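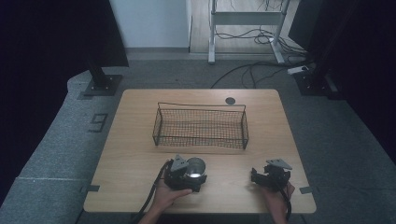
Wire basket leaves marks on a wood-grain tabletop, how do I stop it?

Posted by Grodden, Friday, March 4, 2022

I keep a low black wire-mesh basket on a light wood-grain table and use it to hold metal cups between uses. The basket has a thicker wire rim and raised ends that serve as handles. It gets moved several times a day, mostly toward the cable hole at the far edge and back. Since August the finish in the middle of the table has picked up short gray lines. Some wipe off with a damp cloth and some do not. Loaded, the basket weighs 472 grams. I would like to keep the basket. Is the mesh doing this, or the cups? And what goes under it that will not slide?

Losov
Lines that wipe off are transfer from the coating on the wire. Lines that stay are scratches. Turn the basket over and run a fingertip along the underside, especially at the corners where wire ends are welded. One raised end is enough to do it. File it flush with a fine file, wipe off the dust, and touch up the bare spot with enamel, or it will rust and stain the table as well.

For the underside, use 4 clear silicone bumpers, one at each corner, on the heaviest wire you can find. They will not hold on the mesh itself because there is too little surface for the adhesive. Clean the wire with rubbing alcohol first and leave the basket upside down overnight. Felt pads also work but they pick up grit, and then you have sandpaper.

For the transfer marks, use a melamine sponge with light pressure. Test it near an edge, as it can dull a satin finish.

Brimis
just put a placemat under it

Egilsson
The bumpers are the right fix. I would add that lifting matters more than padding. Use both ends and set the basket down flat. Dragging it by one end puts the load on two corners.

The cups are probably not the cause unless they are set directly on the table. If they are, check the bottom rim for burrs. A cork mat 11 inches wide took care of that on my table and has not moved.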